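Posted in: Roads & Drainage | Site Notes
Last updated 2019-11-21

Concrete streets, joints and where the water goes

I have spent most of this week writing up the street survey for Virari, and the part that keeps growing is the section on water. The brief from Lamell was for a surface condition log: 500 m of residential road, one sheet per bay. Drainage was supposed to be a single column on the sheet. It now has its own appendix.

The road is unreinforced concrete, cast in bays, with transverse joints and a raised kerb. Concrete of this type fails in a fairly predictable order. The sealant in the joints hardens and pulls away. Fine material under the slab is washed out through the gap. The slab then rocks slightly under load, and a crack opens across the bay. By the time the crack is obvious from a car, the void beneath it has usually been there for years.
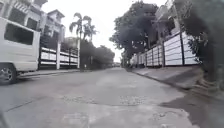
Looking along the street, with the broken patch across the carriageway and the darker stain to the right.

I logged the patch as category 3, which on our sheet means the surface has lost its top layer and the coarse aggregate is starting to show through. Liudmyla Didenko, who checks my sheets, would have put it one lower. We agreed to leave it and add a note. The stain went down as "possible moisture, source not traced", because a dark mark on concrete can be oil, an old repair or a leaking service pipe, and a visual survey will not separate the three.

The seams are faint along this stretch. I had a joint plan from the Dundier archive, drawn in January and never signed off, and it shows 167 joints over the full length. I stopped trying to match them to the ground after the first morning. Several have been filled flush and trowelled over at some point, which makes them hard to find and does nothing for their performance. A filled joint cannot move, so the slab makes its own joint somewhere else.

The houses, fences and footway were outside the scope. So were the buildings in poor condition, although that exclusion looks better on paper than it does on the road.

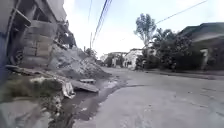
Debris at the roadside matters to a drainage survey for two reasons. The first is plain obstruction. Once a mound of rubble sits beside the pavement, water standing in the low strip next to it has fewer ways out. The second is fines. Crushed concrete sheds a grey powder which travels with any flow and settles wherever the flow slows down, generally in a gully pot. A pot full of cement fines sets firm enough to need breaking out by hand - jetting only cuts a hole down the middle.

My recommendation in the draft is to clear the strip before anyone touches the surface. Resealing joints while water stands along the edge of the slab is money spent in the wrong order. Despina Leka wants it costed both ways, which is fair, and I have asked for a rate per metre for edge clearance with disposal priced separately.

Collapsed material should also be kept out of the surfacing contract altogether. It needs a structural engineer's view first, and a surfacing crew should not be working at the foot of it in the meantime.

The full log runs to 273 entries and goes to Lamell once the levels have been checked. I still need to re-plot the long section, as the scale I used flattens a fall that is small enough already.

3 comments | Share this post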